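How Does an Animated Picture Work?
Art Words Explained, Part 3

A painting stays still. A film or a cartoon seems to move, but it is made of pictures that do not move at all. Each single picture is called a frame. When the frames are shown one after another, fast enough, your brain joins them together and you see movement.

How many frames are needed?

Many hand-drawn cartoons use 12 drawings for each second. If there are fewer, the movement looks jerky. If there are more, it looks smoother, but the artist has more work to do. A film that lasts 50 seconds needs 600 drawings at this speed. You can check this by multiplying 12 by 50.
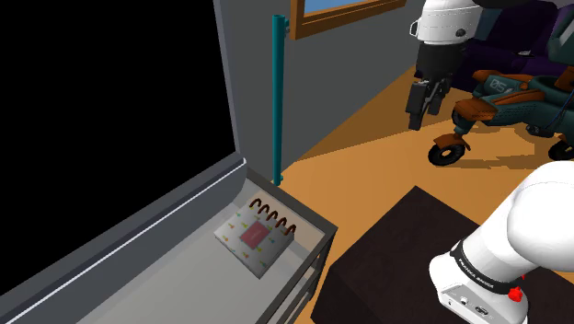 The number of drawings shown in one second is called the drawing rate. It should be decided before any drawing is done. If it is changed halfway through, everything in the second half will move at a different speed from the first.

What is a key drawing?

An animator does not usually start at the first drawing and work straight through to the last. The most important positions are drawn first. These are the key drawings. For a bouncing ball, the keys are the ball at the top, the ball on the ground, and the ball at the top again.

The drawings that go between the keys are called in-betweens. If they are spaced evenly, the ball moves at a steady speed, and this looks wrong. A real ball slows down as it rises and speeds up as it falls. The in-betweens must be close together near the top and far apart near the ground.

An example: Polline

Polline is a short film by Kalliopi Tsolakis about a seed carried over a town by the wind. It has 3000 drawings, made in pencil and coloured with thin ink. Ekow Dramani drew the in-betweens. In the opening part the seed hangs in the air for a moment before it drops. Dramani placed up to nine drawings very close together there, and they are hard to tell apart on paper.

The background was painted once by Alina Roman on a long strip of card. The strip was moved sideways a little after each drawing. This is called panning. It saves the artist from painting the town again each time.

Make a flip book

You need a small pad of plain paper, a pencil and a bulldog clip.

1. Draw a ball near the top of the last page.

2. Turn down the next page so that it lies over the first drawing. You should be able to see the ball faintly through the paper. Draw the ball again, slightly lower.

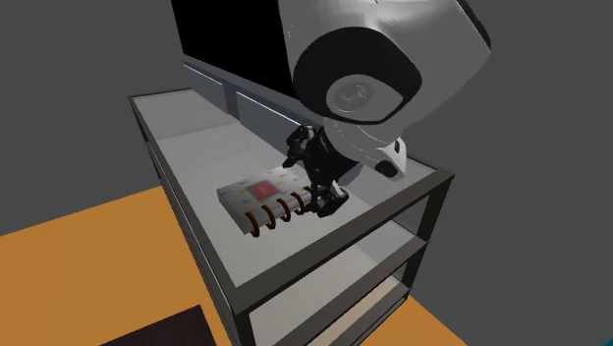 3. Carry on until the ball reaches the ground. Leave bigger gaps as it falls.

4. Draw the ball a little flatter on the page where it lands. Animators call this squash.

5. Clip the pad at the top and flick the pages from back to front with your thumb.

If the ball shakes from side to side, draw a faint upright line on every page and keep the middle of the ball on it.

Words to remember

Frame: one still picture in a film.
Key drawing: a drawing of an important position.
In-between: a drawing that joins two keys.
Panning: moving the view sideways across a background.
Squash: flattening a shape when it hits something.

Part 4 explains how sound is matched to the drawings.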